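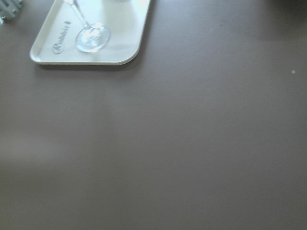
*Wrist view, Ultau collection kit. Clear stemware on a cream tray, matte tabletop.*

## Ultau Wrist Camera Kit

The Ultau kit records demonstrations for grasp and placement policies. It mounts between the tool flange and the gripper and writes video and joint state to one episode file with a shared clock.

Transparent objects are the usual reason for ordering it. A glass foot on a glossy tray shows mainly as highlights, and fixed exposure keeps those highlights consistent between episodes. Auto exposure is off by default.

### Specifications

| Item | Value |
|---|---|
| Mass with bracket | 55 g |
| Cable length | 600 mm |
| Episodes per storage card, typical | 500 |
| Mounting screws | 3 |

### Collecting episodes

- Set exposure with the tray and object in place, then lock it.
- Start each episode with the gripper open and clear of the object.
- Vary object pose between episodes. Leave the camera bracket alone.
- Keep failed grasps and tag them `fail` in the Prokon logger.
- Recalibrate after any change to the bracket or fingers.

### Compatibility

Kummont flange adapters, all sizes. The Lill adapter is sold separately. Firmware from before June needs the update tool before first use.

Integration questions: Tihomir Dimitrov, applications desk.

Page revised Oct 13, 2025.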